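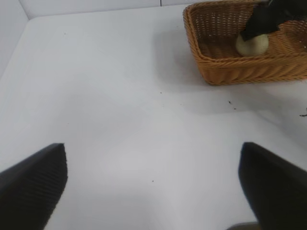

Woven basket on a white table.

Remach Zinico 2 clip-on tuner and metronome: review

Posted 26th July

The Zinico 2 replaces the first Zinico, which I used on stage for four seasons of songwriter nights, mostly in small halls with poor light and no monitor engineer. The old unit had a weak hinge and a display that washed out under white lamps. Remach has changed both. The clip, the battery door and the general shape carry over.

Test conditions

I used the tuner on a steel-strung guitar, a tenor banjo and a fiddle over a run of evenings at the Rankin, a converted chapel built in 1879 with a long echo and a noisy heating fan to the left of the stage. Further checks were made at home against a bench tuner. Firmware was as supplied. I did not update it, as the update needs a Windows computer and I do not own one.

Tuning

The pickup is a contact sensor in the clip pad, with a microphone as the second option. In contact mode the unit read every open string on the guitar without trouble, including the low E dropped to C. Response is quick enough to retune between verses if you know which peg you want. The needle settles with a slight overshoot, always on the sharp side, and then drops back. Wait for it to drop back. On the first evening I did not, and the G string was flat for two songs.

The banjo was less good. The head rings on after the note and the display jumps between the string played and the one next to it. Damping the other strings with the palm cures this. Moving the clip from the top of the headstock to the side made no difference.

Microphone mode is of little use in company. At the Rankin it picked up the fan, the other players and, during a spoken piece, the reader. At home in a quiet room it agreed with contact mode on all three instruments.

Reference pitch can be set in single steps and is kept after power-off. The first Zinico forgot it every time.

Display

Readable from standing height under the front wash, and from the side at a fair angle. There are two brightness levels. The lower is still bright enough to light the player's chin in a blackout, so for a dark opening you will need to switch the unit off. Colours are green for in tune and amber for everything else. Flat and sharp are told apart by needle position only.

Hinge and clip

The hinge is now a ball joint with a firm, even feel. It held position through each set, including when the guitar was put on a stand and picked up again. The clip spring is strong. The pad left a faint mark on a French-polished fiddle scroll overnight, which wiped off with a dry cloth. I would not store it on the instrument.

Metronome

Silent flash or click. The click is thin and cannot be heard over a strummed guitar. The flash is clear. Tempo is changed with the same two buttons as reference pitch, and it is easy to alter the wrong one when switching modes in a hurry. A lock setting exists, on page 4 of the leaflet, reached by holding both buttons down. It should be on by default.

Battery

One coin cell, supplied. Remach claims up to 1000 hours in standby and gives no figure for use. Mine was still going at the end of the test period with the battery symbol showing half. The door needs a coin or a small flat screwdriver. Carry a spare cell in the case, along with something to open the door.

Compared with the Dunard

The Dunard clip-on is the obvious alternative. It is lighter and the metronome click is louder. It is slower on low strings, the screen is smaller, and the arm will not turn far enough to face a left-handed player. For tuning during a set I prefer the Zinico. For practice at home the Dunard does the job and costs less.

Faults found

Overshoot on the needle, as above. Mode button too close to the power button. Printed leaflet in very small type, with the diagram for the ball joint on the wrong page. No case or pouch in the box.

Verdict

Recommended for guitar and fiddle. Banjo players should try one first. Owners of the first Zinico with a sound hinge have no pressing reason to change unless the display bothers them. A black version is listed for September; the test unit was the grey one.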